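Undska 28 Park Model Home
by Midance Homes

Now taking orders for July delivery. Two floor plans left on the lot, both can be walked through Saturday, gate opens at 9.

The 28 is our smallest two bedroom. 878 sq ft, single section, ships on its own frame. Fits most rented pads and a lot of narrow infill parcels that won't take a double. Check your county setback first, please. We can't do that part for you.

What you get in the base price:
Steel frame, detachable hitch
2x6 exterior walls
Low-slope shingle roof (metal is an upgrade)
Vinyl plank floor thruout, carpet in bedrooms if you ask before build
Full size range and fridge, 30 inch sink base
Washer/dryer hookups, hall closet
Electric water heater
Delivery inside our home county

Not included: foundation or piers, skirting, steps, utility hookups, permits, AC. Ask about the Moon package if you want skirting, steps and AC rolled into one number. Most buyers in a park go with Moon. On private land, less so, people tend to have their own guy for the steps.

Eat-in kitchen is the part that changed this year. Pantry wall moved back, window got wider, room for a square table and chairs without blocking the back door. Last year's plan had a peninsula there. Peninsula still available, no charge, just tell us before the order is locked.

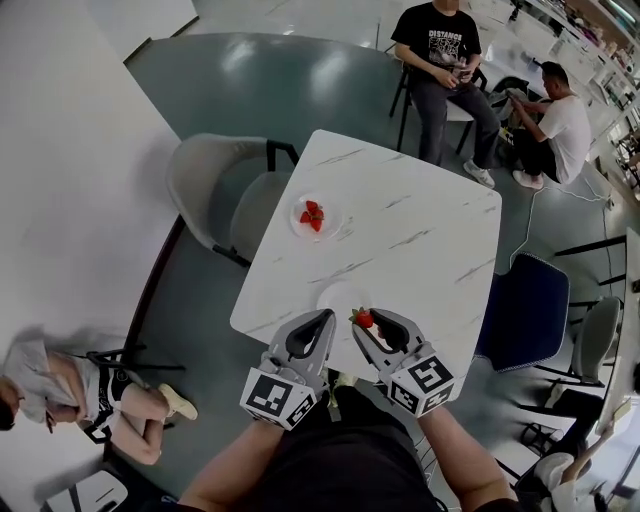 Marble-patterned table and light gray chair. Furniture sold separately.

Colors: four siding, three cabinet. Samples at the office. The gray siding on the website looks bluer than it is, come see it in person if you're picky.

Deposit is $1,000 to hold a build slot. Refundable until the order is signed, after that it goes toward the home. Another $2,000 when the frame goes on the line. Balance at delivery or thru your lender. We work with chattel and land/home loans both, rates are theirs not ours.

Dridel trim level adds drywall in place of panel, a tile tub surround and taller interior doors. Adds time to the build too. If you have a hard move-in date stay with base trim.

Site needs before we bring it:
Clear path for the truck, no low wires or limbs
Pad level and compacted
Someone on site to sign
Park manager approval in writing, if it's a park

Redelivery fee applies if the truck has to turn around.

Warranty is one year on the home, appliances are covered by whoever made them. Keep the packet in the kitchen drawer, you will need teh serial number off the front page for any claim.

Trade-ins: yes on single sections, must be movable, title in hand. Send pictures of the outside and the data plate and we'll call with a number.

Price sheet at the office or by email. Put "Undska 28" in the subject line.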